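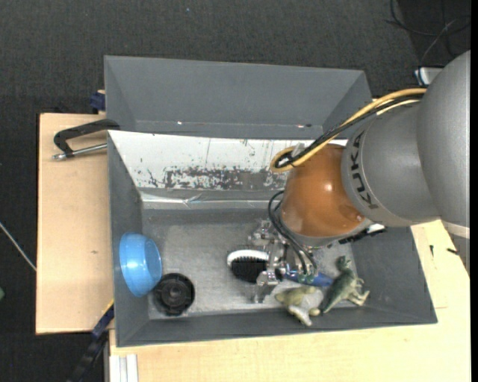

Nelum to charge for returns, and Brilach takes it personally

Shoppers in Brilach will have to pay to send back the pants that don't fit starting in February, when the online clothing store Nelum drops the free returns policy that has made it the town's most popular dressing room.

The company told customers in an email that went out shortly before 6 a.m. on Sunday, an hour at which few people are in a position to argue. The message had the subject line "Some exciting changes to how you shop" and reached the exciting part in its fifth paragraph. Each return will cost $4, taken out of the refund. Exchanges for a different size of the same item will still be free, once per order. Faulty items can be sent back at no charge, as the law would have insisted anyway.

The return window is shrinking as well, from 90 days to 30. Under the old rule a customer could buy a coat in October, think about it through the holidays, and send it back in the new year with a clear conscience and a little pine needle in the pocket. Nelum says coats returned in that condition are "a challenge to resell."

Brilach is not a large place, but it has always punched above its weight in sending things back. Figures that Nelum released along with the email list the towns where customers return the biggest share of what they order, and Brilach came in first, ahead of Skarnley, which has three times the people and a mall. The typical Brilach order contains 9 items. The company did not say how many of them stay in Brilach, though it used the phrase "a small number" twice.

The top spot was met with mixed feelings. By Sunday lunchtime the town's online message board had 307 replies on the subject, making it the busiest thread since the one about the four-way stop. Some posters were outraged at the fee. Others were outraged at being called the worst, and wanted to know how Skarnley had gotten away with second place. A smaller group said they had never returned anything in their lives and were tired of paying for those who did, and this group was quickly asked what it wears.

Several posters pointed out that the trouble starts with Nelum's sizes. A medium in the company's knitwear is a large in its shirts and, according to one much-shared comment, "a rumor" in its jeans. Ordering the same pair in three sizes and keeping the one that zips was for years the sensible thing to do, and Nelum's own website used to suggest it, under a heading that said "Not sure? Get both!" The heading was gone by Monday. The size chart is still there, and still comes with a note that it should be used as a guide only.

In its email the company says it will spend part of the money on "better fit tools," including a questionnaire that asks shoppers for their height, their usual size in other brands and how they like their clothes to feel. Possible answers to the last question are "relaxed," "true" and "confident." A reporter who filled it out was told that it could not find a match, and offered a scarf.

Not everyone in town is simply a shopper in this story. The drop-off counter on Mill Street is run by Requena, the parcel company that handles Nelum's returns, and it shares its space with a shop that sells keys, batteries and greeting cards. The counter took in 4,000 Nelum packages last month. The shop has come to depend on the line, which runs past the cards. A good many birthdays in Brilach are now remembered while waiting to send back a blazer.

Requena said it expects returns to fall once the fee is in place, but has no plans to shorten the counter's hours. It did remind customers that packages have to be sealed before they reach the front of the line, that the tape on the counter belongs to the shop, and that the shop sells tape.

The new rules may also do some good for the stores that have been there all along. There are still two places in downtown Brilach where a person can try on a pair of pants before paying for them, and both put signs in their windows early in the week. One says "Free fitting room." The other, across the street, says "Our fitting room has always been free." The first store has since added a chair.

What becomes of the returned clothing is a matter on which Nelum is less chatty. The company says "the great majority" of items go back on sale after they have been checked, folded and put in a fresh bag. The rest are sold in bulk to discount outlets, donated or recycled, in proportions it keeps to itself. Asked how much it costs to handle one returned sweater, Nelum said that it depends on the sweater.

Consumer advocates in the region have mostly shrugged. Stores are allowed to charge for returns as long as they say so before the sale, and Nelum has said so, if not loudly. The advice is the usual kind: read the policy, keep the receipt, and take a photo of the package when handing it over. Orders placed before the change keep the old terms, including the full 90 days, and this has had the effect that anyone could have guessed. Nelum's website was slow for most of Sunday evening and several of its more popular coats now show as sold out in every size. It is fair to assume that some of them will be available again shortly.

Members of the company's paid club, Nelum Plus, will go on returning things for free. The membership costs $39 a year, and a poster on the message board worked out that it pays for itself after ten returns, which in Brilach would take until the second week of the year. The same poster had earlier called for a boycott. Asked by others in the thread whether the boycott was still on, the poster said it was, starting after the spring sale.

In Skarnley the news has gone down quietly. The town's own message board gave it eleven replies, most of them about parking at the mall. One wished Brilach congratulations on its win.

The Requena counter on Mill Street is open until 7 p.m. on weekdays. Customers dropping off Nelum orders are asked to have the code ready on their phones, to take the hangers out, and to check the pockets.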